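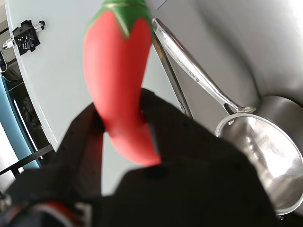 **What's cooking, February**

Okay, the hot sauce swap! We had 53 bottles on the tables at Bekenness Hall by noon, and I'm pretty sure I tasted most of them (my stomach has opinions about this). Clementina Sampaio brought her smoky pineapple one again and it was gone before I'd even found the crackers – she's promised me the recipe for the next issue, and I'm holding her to it.

A few people asked how I keep mine from separating. I blend it for a good 2 minutes after it's cooked down, let it sit overnight in the fridge, then blend it again. I used to add cornstarch, but it made everything taste a bit like gravy, so I quit.

If you're starting seeds indoors, get your peppers going now. They're slow, slow, slow, and they love a warm spot. Mine live on top of the fridge until they sprout, then they move to the back window next to the cat's chair. Go easy on the water too, I drowned a whole tray last year.

We raised $217 for the kitchen fund, so thank you! Somebody left a blue casserole dish with "Brandão" taped on the bottom. It's in the hall pantry, and I'll be there Monday until six if you want to come get it.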